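Introduction to Service Robotics
Handout 5: Preparatory notes for the visit to the Skarkari demonstration rooms

These notes should be read before the visit on 13th May. They replace the short summary issued in April, which gave the wrong building. Students are asked to bring a printed copy, as mobile telephones must be left in the lockers at reception.

Arrangements

The group will meet in the entrance hall of the Destdale building. The visit is divided into three parts: an opening talk, a session at the simulation desks, and a period in the workshop with the physical arms. Each student will be given a badge, which must be handed back on leaving. Bags may not be taken into the workshop. Late arrivals will be admitted between parts only.

Background to the demonstration

The staff at Skarkari study household tasks: tidying, sorting and putting things back where they are kept. Most of their early work is carried out in simulation. A task is first written down in a single sentence, then built as a virtual room, and then attempted many times with small changes to the starting positions. The software used for this is called Prurkico. A typical task is attempted 1000 times before it is considered for the workshop, and only a small share of tasks go any further.

The library at present holds 102 rooms. Kitchens and desks make up the greater part of it. Bathrooms were added last, at the request of the partners in the Pană project, who are concerned with help in the home for people with limited reach.
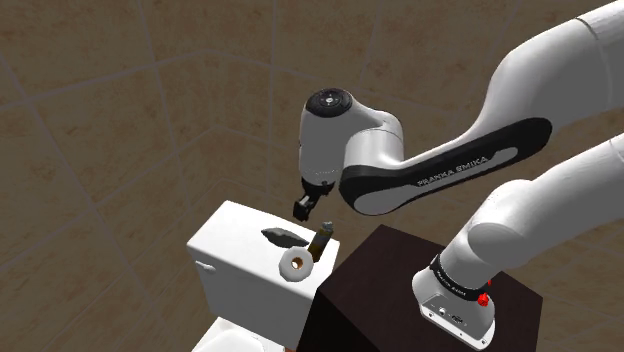 Choosing where to fix the arm is the first decision in any task of this type, and it is often made too quickly. A fixed arm can work only within its reach, and its usefulness falls away well before the limit of that reach. The base should be near enough for the gripper to come down on the objects from above, yet far enough away for the elbow and forearm to clear the walls. In the bathroom task the base stands on a dark wooden table placed right beside the toilet tank, and the forearm reaches across so that the fingers point down towards the lid. Students should consider what would change if the table were moved back, or if the arm had to approach from the other side of the tank.

Objects and grasping

A gripper with two fingers holds an object by closing on opposite sides of it. This is simple to describe, but the choice of sides depends heavily on shape. An upright bottle may be taken around the body or by the cap, and the second choice is less secure. A toilet roll is wide for a small gripper, and it may be easier to take hold of the wall of the roll, with one finger inside the core. A flat, irregular piece such as the grey stone-like object on the lid offers little height to grip, and the fingers must come very close to the surface beneath it.

Crowding is a separate difficulty. Where one object stands in front of another, the order of removal matters — a grasp that is sound for a single item may knock over its neighbour. The opening talk will deal with this at some length, and students should take notes, as the slides will not be circulated.

Limits of simulation

Friction, weight and softness are set by hand in Prurkico and are estimates. A paper roll that gives slightly under pressure is harder to model than a rigid bottle. Results from the simulation desks should therefore be reported as simulated results, with the settings stated.

Conduct in the workshop

Students must stay behind the yellow line while an arm is powered. The demonstrator will point out the stop button on each station before work begins. Questions are welcome between runs but not during them. Photography is not permitted.

Written work

Each student is to submit a report of no more than 5 pages, describing one task seen during the visit. The report should state the position of the base, the objects involved, the grasp chosen for each, and one change to the layout that would make the task harder. Sketches may be drawn by hand. Reports go to the department office in the usual way, with the cover sheet attached.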